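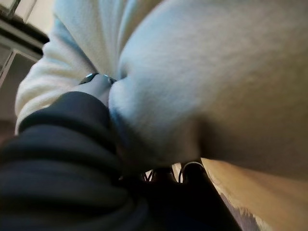
Ploltoner opened its workshop to visitors one afternoon in April, and I went because two of us at work had been arguing about whether robots can be taught to handle cloth without a very large budget. I make patterns for a small outdoor clothing company. I am not a roboticist, and these notes are written for my coworkers, so anyone who knows the field will find parts of them slow.

The workshop is on the second floor of a building that used to be a print shop. You sign in, leave your bag in a locker, and get a sticker with your first name on it. Visitors were split into groups and mine had mostly students in it, plus a man from a commercial laundry who asked the best questions of the day. The tour began at 2 and there was coffee first. The coffee was fine.

Our guide was Renji Fujimoto, who runs the cloth handling project. The project is called Plosero. He talked for a while in the hallway before letting us in, and most of what I learned came from that talk.

**The problem they are working on**

Rigid parts are easy to describe to a machine. A bracket has the same shape every time. Fleece does not. If you pick up a fleece garment twice, the folds fall in different places, and the robot can't be told in advance where the sleeve will be. The usual fix is to put a camera overhead and look down at the whole table. Fujimoto's view is that this works until the gripper gets to the cloth, and then the arm blocks the view at the point where you most need it.

So the Plosero method uses the wrist camera for the last part of the motion and ignores the overhead one. The overhead camera gets the hand near the garment. Then control passes to a second model that only sees what the wrist sees. They call this handoff the Tsuchiya step, after the street the first lab was on.

The wrist views are not pretty. Up close, the fleece takes up most of the picture and everything is a bit soft. In the one I spent the most time with, two rounded folds press together with a deep crease between them, and the ribbed pad of the gripper finger comes in from the left and pushes up under the cloth. A small grey object with two teal lights sits in the crease, and the tip of the finger touches it there. You would have a hard time saying what garment you were looking at. I said so, and Fujimoto answered that the model doesn't need to know. It needs to know where the crease is and which side of it the finger is on.

**How they train it**

A person drives the robot by hand, using a pair of controllers, and the system records the wrist view along with the motion. Each recording is short. They had 3,758 of them on the day we visited, and the number was written on a whiteboard by the door. No recording is longer than 60 seconds. If the operator hasn't finished by then, the attempt is saved anyway and marked as incomplete.

I expected them to throw the incomplete ones away. They used to. The main result of the past year, as Fujimoto told it, is that keeping them helped. The model that had only seen clean attempts did well until the cloth slipped, and after that it had no idea what to do. The model trained with the incomplete attempts had seen plenty of slipping, and seen people recover from it or fail to.

The man from the laundry asked if that meant a bad operator was as useful as a good one. Fujimoto said no. A bad operator who gives up right away teaches the model to give up. They want people who keep trying until the time runs out.

They tested this with 3 versions of the model: one with clean attempts only, one with everything, and one with everything but with the incomplete attempts counted for less. The last one came out ahead on fleece and on terry cloth. On thin nylon the second and third were the same as far as they could tell. He didn't have a reason for that and didn't pretend to.

**The live part**

We were let in next and stood behind a strip of yellow tape. The arm ran through several attempts at pulling a garment flat by one sleeve. It is slower than I had pictured from videos. There is a pause at the Tsuchiya step that you can see if you watch for it - the hand stops just over the cloth, waits a moment, and then goes in at a lower angle. Some attempts worked and some didn't. On one of the failed ones the finger went under both layers when it should have gone under one, lifted the whole thing, and set it down again. It then tried from the other side and got it.

The pads on the fingers are a soft rubbery material with thick ridges running across them. I asked about wear, because brushed fabric leaves lint on everything in our sample room. They clean the pads with tape between sessions. Lint also builds up near the wrist camera, and they have not solved that. One of the students asked if lint showed up in the training recordings. It does, and they leave it in.

**What I would bring back to work**

Not much that we can use this year. The software that runs the recordings, Cidness, is in house and they are not selling it. Fujimoto was clear that the method has been tried on a small set of garments and that a zipper still gives it trouble. Hoods too.

The part about keeping the incomplete attempts is worth thinking about for us even without a robot. When we train new people on the flatlock machine, we show them finished seams. We don't show them a seam going wrong and being rescued. I'd like to try that with the next person who starts.

**Practical notes if you go**

- Wear shoes you can stand in. There are no chairs in the workshop and the tour is long.
- Photos are allowed in the hallway but not past the tape.
- Street parking is hard to find after lunch. The lot behind the building is for tenants.
- Ask to see recordings as well as the live arm. They will play them on the big monitor if someone asks, and our group only got to see them at the end.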